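4.2 What the open day taught us about the tabletop task

I'll be upfront that we didn't plan the open day at Plindley as a study. We'd signed up to show people our hand-held gripper, we had a table and a bunch of cables, and I figured we'd come home with sore feet and maybe a few funny stories. But then visitors started lining up to try it, and by the middle of the morning we were logging every attempt. So this section is a bit looser than the one before it, and I'd ask you to read the numbers that way too.

The setup was the same one we use in the Mustwood lab. You hold the tool over a wooden table, you open the fingers, you go for the cable, you pick it up and you put it down somewhere else. We got 318 attempts from 86 visitors, and we let people go again as often as they liked (one kid would not give the thing back, and I can't blame him!). We ran 2 stations side by side, both recording through Plosto, our logging software.

What surprised me most was how people came in. In the lab we all start with the fingers wide open and well clear of the cable, and I had stopped noticing that this was a habit at all. Visitors mostly closed the fingers halfway before they got anywhere near it, the way you'd reach for a pencil, and then had to back up and open again. That little back-and-forth shows up all over the logs, and our segmentation script (the one we adapted from the Rahimi toolkit) kept cutting it into two separate grasps. I spent a good part of March fixing that.

The other thing was the curve of the cable. A cable lying flat on a table gives you very little to get under, and people went for the top of the bend nearly every time, where it looks easiest. We'd been telling them to go for a straighter stretch, and they'd nod and then go right back to the bend. After lunch I quit giving advice and just watched, which made for better data and a much nicer afternoon. Figure 4 is from the approach phase, with the gripper open over the table and the cable still off to one side.

I did wonder whether we should throw out the first hour, when we were still explaining things differently at each station. We kept it in and marked it in the logs.

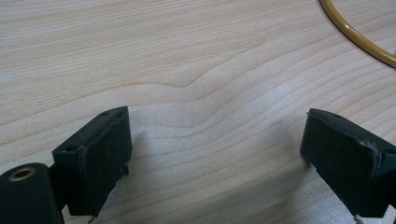 Figure 4. Approach phase, fingers open.

Marking it also meant we could rerun the segmentation with and without that hour, and the double-grasp problem was there both ways, so I'm fairly comfortable blaming the script.

Contact: Plindley Open Lab | © Plindley | Back to top
Shares: 2 | Comments: 2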